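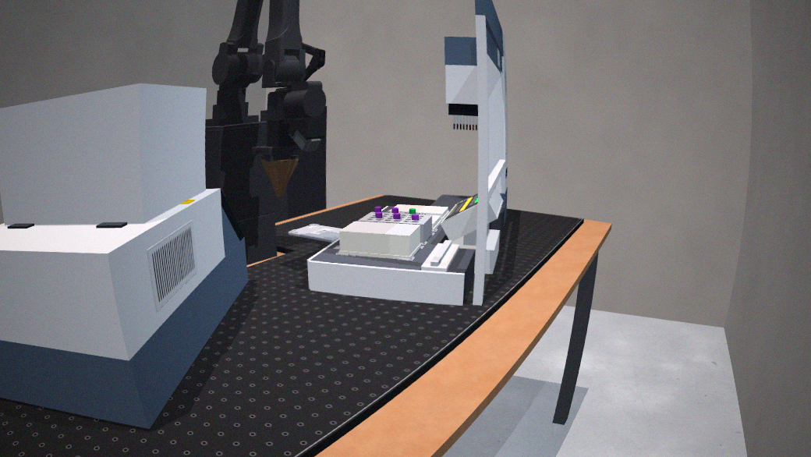
Department of Laboratory Science, Stastside College

Chapter 5
Measuring Things, and Measuring Them Again

Before you start

You will get more out of this chapter if you have read Chapter 4 on units and have your notebook from the water-hardness practical somewhere near you. It doesn't matter if your results from that practical were untidy. Untidy ones are rather more useful for what we are going to do, and if yours came out suspiciously perfect you may want to borrow a friend's.

Opening

Most of us learn to measure in the kitchen, long before we are let anywhere near a laboratory. Somebody hands us a set of scales and a bag of flour and says the cake needs 200 grams, and we tip and tap and tip a bit more until the display says 200, and then we stop and feel pleased with ourselves. The cake comes out well enough. It would have come out well enough with a spoonful more or a spoonful less, and so we grow up with the comfortable idea that a measurement is a number you read off a thing, and that once you have read it the matter is closed.

Now try something for me (it takes a few minutes and you can eat the ingredients afterwards). Weigh out your flour, write down what the scales say, and then lift the bowl off, let the display settle, and put the same bowl back in the same spot. Write down the number again. Do it once more with the bowl a little to the left, and again with it pushed right up to the edge of the pan. If you have ordinary kitchen scales, there is a good chance that your numbers won't all match, even though not a grain of flour has been added or taken away. Which of them is the weight of the flour?

Students tend to answer that question in one of several ways. Some say the first number, on the grounds that it was first. Some pick the number that came up most often. Quite a few say, a little crossly, that the scales must be broken. All of these answers have something sensible in them, and by the end of the chapter you should be able to say what it is, and also where each of them leads you astray.

A story about a river

The Jercombe is a small river, pleasant to walk beside and not very exciting to look at, and for a good many years its depth was read every morning from a painted board fixed to the bridge at Lindgate. The readings went into a ledger. When the ledger was finally copied out in full, whoever did the copying noticed something odd, which was that the river seemed to drop by 2 centimetres every November and climb back up again some months later. There was no obvious reason for it. The rain didn't follow that pattern, and neither did the springs that feed the river higher up.

All sorts of grand explanations were put forward. The true one was much smaller and, I think, much nicer. In the dark months the person doing the reading had stood on the bank with a lamp, where the footing was safer, instead of on the bridge. From the bank you look at the board from lower down and from one side, and the waterline meets the painted marks in a slightly different place. Every single reading was taken with care. Every single reading was written down faithfully. And every one of the winter readings was off by nearly the same amount, in the same direction, and no amount of extra care on the bank would have put it right.

I am fond of this story and will come back to it more than once. What I would like you to hold on to for now is that there are two different sorts of trouble in it. One is the ordinary wobble, the ripple on the water and the guess between one mark and the next, which sends a reading sometimes up and sometimes down. The other is the lamp on the bank, which always pushes the same way. The first sort shrinks if you take plenty of readings and average them. The second sort doesn't shrink at all. You could stand on that bank every morning for the rest of your life and collect a beautiful, steady, wrong answer.

Words we shall need

Precision is how closely a set of repeated readings agree with each other. The winter readings at Lindgate were quite precise.

Accuracy is how close a reading comes to the true value. The winter readings were not accurate.

Random error is the wobble. Systematic error is the lamp on the bank.

Resolution is the smallest change that an instrument can show you. Kitchen scales that only show whole grams have a resolution of one gram, and they will keep quiet about anything finer than that, however nicely you ask them.

Uncertainty is the honest width you put around your answer, and it takes up most of this chapter. People sometimes feel that giving an uncertainty is a kind of confession, as though a better scientist wouldn't have needed one. Please try to shake that feeling off early! A result without an uncertainty is a bit like being told that your parcel will come on a certain day, with no mention of whether the day might slip. You can't plan anything around it.

How the chapter is arranged

Section 5.1 deals with reading a scale, including where to put your eye, and has a short practical with a ruler and a measuring cylinder. Section 5.2 is about repeated readings and what an average does and doesn't do for you. Section 5.3 goes into calibration, where we compare an instrument with something we trust more, and it uses the Srivastava weighing exercise, so your group will need the blue results sheet. Section 5.4 brings it all together and shows how uncertainties add up when one measurement is fed into another. There is a little algebra in that last section. If algebra makes you anxious, the worked notes on page 484 go through every line slowly, and it is perfectly all right to read those first and the section afterwards.

5.1 Where to put your eye

Fill a measuring cylinder with water to somewhere near the middle and stand it on a level bench. Look closely at the surface and you will see that it isn't flat. It curves up a little where it touches the glass, and the curve has a name, the meniscus. By long agreement we read the bottom of the curve, with the eye level with it. Crouch down to the cylinder and leave it standing on the bench, as lifting it to your face tilts it, and a tilted cylinder will give you a different answer each time you pick it up.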